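Collections Diary: The Kitchen Set
Donnelly Lending Collection, Braststead
Entry by Lucero Salazar, Assistant Keeper of Household and Play Materials
May

Work on the kitchen set began at 9:15 a.m. and occupied most of the day. The set is the most frequently requested group in the play materials section, and its record had not been revised in full for some time. The old record describes the contents as "assorted dishes, cookware and foods," a phrase that is of little help to a borrower and of less help to the desk when a box is returned. The purpose of the day was to replace that phrase with proper entries.

Nelly Castaño had set aside the earlier paperwork for me the evening before. It consists of the original acquisition sheet, two amendments, and a note in pencil concerning a replacement lid. The acquisition sheet lists 38 pieces. The amendments add some and withdraw others without stating a new total, and the pencil note refers to a lid that appears in neither. I have attached copies of all four papers to the new record and have returned the originals to the drawer.

The foods and dishes were considered together, at table level, before any of them was given a number. I find it better to decide on the terms first. A borrower asking for "the bowl" should receive the same article from every member of staff, and at present we have three words in use for what may be the same shape of vessel. The general catalog, which stands at 1,004 entries, uses "bowl," "basin" and "dish" without any settled distinction. For the kitchen set it has been decided that "bowl" will serve for anything round and open that is smaller than the colander, and that the cooking vessels will be entered as "container, black" until the matter of pots and pans is agreed upon. 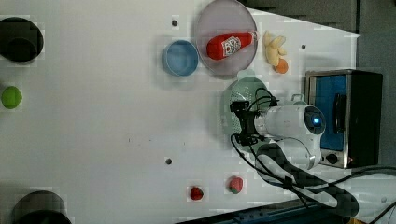 Kitchen set on the white table, with the ketchup bottle lying across the large plate.

The large plate gave some difficulty in the matter of color. I had written "pink." Alcides Ñahui, consulted from the doorway, said "gray," and Nelly Castaño, coming in with the mail, said "lilac." The plate is translucent and takes a good deal from whatever is near it. The collection's color list contains no term for such a case, and I have entered "translucent, pinkish" with a cross-reference to the purple group, so that a search under either heading will bring it up. The light blue bowl and the green colander required no discussion.

The ketchup bottle was the subject of a longer conversation. Under the rules adopted last year, any article that imitates a food package is to be entered under the food and not under the package. The bottle would therefore be filed with the tomatoes. Mr. Ñahui considers this correct in principle and unhelpful in practice, as families ask for it by name and look for it among the table things. I have filed it under "Condiments," a heading that did not previously exist. It has one entry. A mustard bottle was mentioned in the second amendment but has not been found, and I have left a line open for it.

At 10:40 a.m. Octavio Yupanqui telephoned from the Skodbridge branch to ask whether the set could be reserved for the family morning there. I replied that it could not be promised before the record was closed. He was courteous about the delay. Skodbridge has borrowed the set more often than any other branch, and 17 of the loans on the old card are in its name. Mr. Yupanqui asked that the new record state clearly which pieces are suited to very young children. This is a reasonable request and I have added a field for it, though the decisions themselves will be made with the safety officer and not by me.

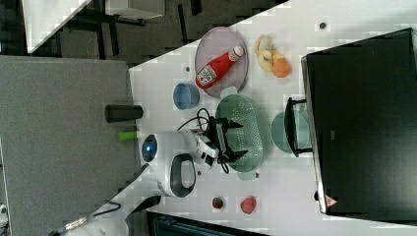 The question of measurements was taken up next. Our practice has been to record the greatest width of each article and nothing more, which is satisfactory for plates and poor for anything with a projection. Borrowers who wish to store a set on a shelf need to know the full extent of the piece. The colander is the plainest example: it is oval, with a short handle at each end, and a single figure taken across the bowl of it would mislead anyone who had cleared a space on that basis. It will now be entered with two measurements, the longer one to include the handles. The flat pale-green plate that lay beside it needs only the one. I have written to the other sections proposing that the same rule be followed throughout, and have asked for replies before the end of the month.

Perforated articles also require a note on cleaning. The present instruction card says "wipe with a damp cloth" for the whole set. A cloth does not reach into small holes, and the card for the colander has been amended to read "rinse under running water, shake, and leave to air dry." The remaining cards are unchanged. Lucero Bermúdez, who has charge of the instruction cards for all sections, has asked that I not abbreviate, and I have written the words out in full. (Mail for the two of us continues to be exchanged. Correspondents are again requested to use surnames.)

I stopped for lunch at 12:30 p.m. and resumed shortly after one. The early afternoon was given to the fruits.

The fruits in the collection have come from several sources and do not agree in scale. This has been remarked upon in borrower comments, usually kindly. A lime from one set may be the size of an apple from another, and a child will arrange them quite happily, but the person writing the label must decide what the thing is. I have adopted the following procedure. Where the acquisition papers name the fruit, that name is used. Where they do not, the article is entered by color and shape, with the likely fruit given second. The bright green one at the edge of the table is thus "ball, green (lime?)" and the small orange one is "ball, orange (fruit)." Mr. Ñahui remarked that no child would ever ask for a ball, orange, fruit. I agreed, and left it.

The strawberries present no such trouble. They are red, they are recognized by everyone, and they are named in the first amendment in clear handwriting. They are also small in comparison with the dishes, and the old card shows that strawberries have been reported missing on more than one occasion and later found inside other articles of the set. A line has been added to the return checklist asking the desk to look inside the containers and the colander before the box is closed.

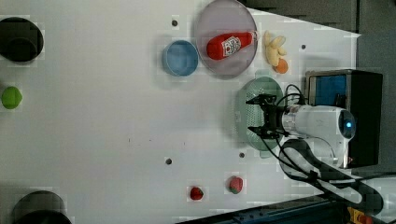

Two strawberries on the table, with the green colander and the small light blue bowl.

The pale yellow article was the last of the foods to be considered. It has been called a banana at the desk for as long as I have been employed here, and its place beside the orange fruit would support this. The papers say only "yellow, 1." I have entered it as "banana (so called)" and have invited Ms. Castaño to propose something better. The matter is not urgent.

Packing was discussed but not settled. The set has until now traveled in a single deep box, with the large plate at the bottom and the smaller things dropped in over it. I should prefer a shallow box with a divider, the dishes on one side and the foods on the other, so that a missing piece may be noticed on opening the lid. The supplier we have used for the puzzle section, Trornance, offers a divided box in a suitable depth, but the width must be confirmed against the new measurements. Around 2,631 square centimeters of base would be required by my calculation, and I have asked Mr. Ñahui to check the arithmetic before any order is placed. Should the divided box prove too dear, a fitted tray in the existing box would be an acceptable second choice.

There remains the sequence of the entries. The old record followed the order in which things were unpacked on the first day. The new one will run from the largest dish to the smallest, then the cooking vessels, then the condiments, then the fruits. Borrowers will receive a printed copy of it inside the lid. Ms. Bermúdez has asked for a larger type than we commonly use and this has been granted.

By 4:20 p.m. the draft entries for the dishes and the foods were complete, with the black containers outstanding. I have informed Mr. Yupanqui that the set may be reserved provisionally. The replacement lid described in the pencil note has not been identified. It may belong to one of the black containers, or to a different set altogether, and I shall look through the cookware shelf tomorrow morning before the desk opens.

The draft record is in the gray folder. Comments should be made in ink.

Shared 17 times
2 comments

Recent entries in the Collections Diary
Relabeling the Puzzle Shelves
Notes on the Return Checklist
A Visit to the Skodbridge Branch
Tea Sets: Cups Without Saucers
Color Terms in the General Catalog, Part Two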